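The lid problem

Household robots can now fold a towel slowly and load a dishwasher badly. Ask one to shut a plastic storage box and fasten the catch, and the success rate falls sharply. Iulian Zamfir has spent most of a year on that task at Toven, and his notes on it run to 156 pages.

The job looks trivial on paper. A hinged lid has one degree of freedom. It goes up, it comes down, and a clasp holds it shut. A child of four can manage it while looking at something else. The child, however, has fingertips that register a change in force long before anything has visibly moved, and a wrist that gives way at the right moment. A two-fingered gripper with flat pads has neither unless somebody builds them in.

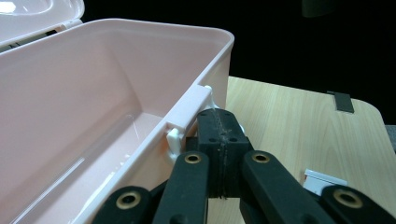 Zamfir divides the work into approach, contact, load and release. Approach is largely solved. Contact is where the errors start, as glossy plastic gives a camera very little to hold on to. Highlights slide across the surface as the viewpoint changes, and a depth estimate can be out by several millimetres at a rim. On a cardboard carton that hardly matters. On a clasp it decides whether the finger pushes the tab or the wall next to it.

Load is worse. A clasp of this type resists, flexes and then gives suddenly. If the controller is stiff, the box slides along the table. If it is soft, the finger stalls before the catch engages. Larasati Hartono, who writes the control software, settled on a scheme that starts soft and stiffens only when the pad has stopped moving. In the June trials it closed the box in 200 attempts out of 283. The team regards that as respectable. Anyone packing away a kitchen would not.

Hinges bring their own trouble. A lid standing nearly upright can fall either way, and a small nudge from the wrong side sends it backwards out of reach. The fingers must also clear the rim of the base on the way round, in a space not much wider than they are. 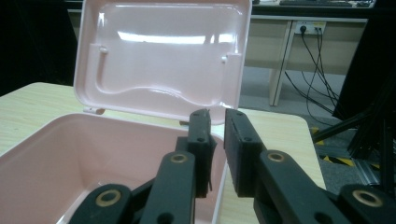
Lid up, with the fingers of the gripper close to the right rim of the base.

Shop floors are an easier case. At Plodholm, a packing firm that runs two cells supplied by Mansour, the boxes arrive in a fixture, the same way round each time, and the lids are pressed down by a flat plate. Ayman Shboul, the site engineer, sees no reason to change it. "The plate doesn't need to know what a clasp is," he says. His difficulty is changeover. A new box means a new fixture, and the drawings go out to Firkska for machining. A general-purpose gripper would spare him that, but he wants a failure rate low enough that a person need not stand beside it.

Toven's next round will add a force sensor behind each pad and a wider range of boxes, including some with a clasp at each end. Hartono expects the figures to drop before they rise.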